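Introducing a Two-Arm Beverage Station: A Guide for Shift Supervisors

Issued by the Workplace Practice Office, Gidadar. Prepared by Hussam Chamoun. Mar 21, 2018

Purpose of this guide

Gidadar operates a staff refreshment counter that serves 170 employees. The preparation of cold drinks at this counter is being transferred in stages to a two-arm station, known internally as Veltulgate. This guide sets out the steps a supervisor must follow before, during and after the transfer. It applies to all counter staff, including those on temporary contracts.

Supervisors should read the whole guide before beginning Step 1. Technical settings are covered in the Flirkavari handbook and are not repeated here.

Step 1. List the tasks as they are done today

Ask each member of the counter team to write down every task performed during a shift, including the small ones. Tasks such as wiping the counter, checking fruit for bruises and answering questions are often left off formal job descriptions. They take up a good part of the day and must appear on the list.

Do not edit the list at this stage. Where two employees describe the same task differently, keep both versions.

Step 2. Assign each task

Mark each task "station," "staff" or "shared." During the first stage, the following division applies:

Station: picking up cups, scooping ice, placing fruit slices.
Staff: washing and cutting fruit, filling the ice bowl, cleaning, all contact with customers.
Shared: setting out the table and checking it before each run.

Any change to this division requires the written agreement of the employees concerned.

Step 3. Set out the table

The layout is the part of the work that staff will handle most often, and it should be taught in person. Items are placed within reach of the arms while both arms are stopped. Cups go on their sides in the rack. The ice bowl is placed near the rack with the scoop across it, and the cutting board is kept on the far half of the table with the fruit tray.

The employee setting out the table compares it with the reference layout and signs the start sheet. A second employee confirms that the way to the emergency stop is clear.

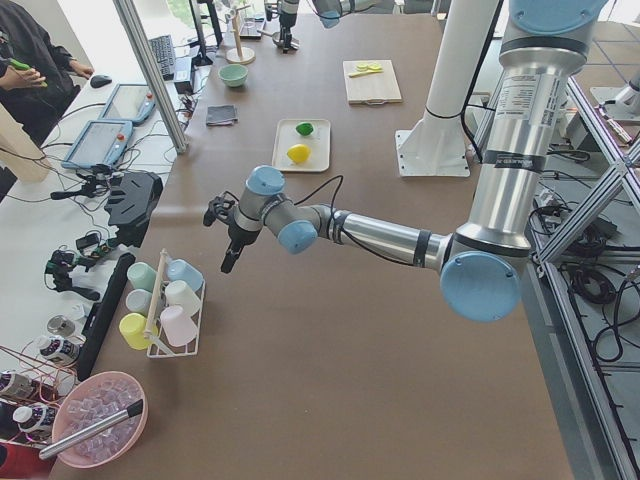 Step 4. Run the trial period

The trial consists of 70 supervised runs spread over five weeks. An employee trained on the teach pendant must be present for each run. If a cup is dropped or a slice is misplaced, the employee stops the station, corrects the table and records the event on the run sheet. Such events are not to be entered in any employee's personal record.

Staff may stop the station at any time and need not ask permission first.

Step 5. Revise schedules and job descriptions

No position is to be removed or reduced in hours during the trial. Hours released by the station go first to training and then to the lunch counter, where the Lưu annex has asked for additional help. Supervisors must meet with each employee individually to discuss the revised duties, and must allow five working days for a written response.

Employees who take on pendant duties are to be reviewed for a change of pay grade in November.

Questions and corrections

Questions concerning this guide should be sent in writing to the Workplace Practice Office. Completed run sheets are kept at the counter until the end of the trial and are then forwarded to the same office.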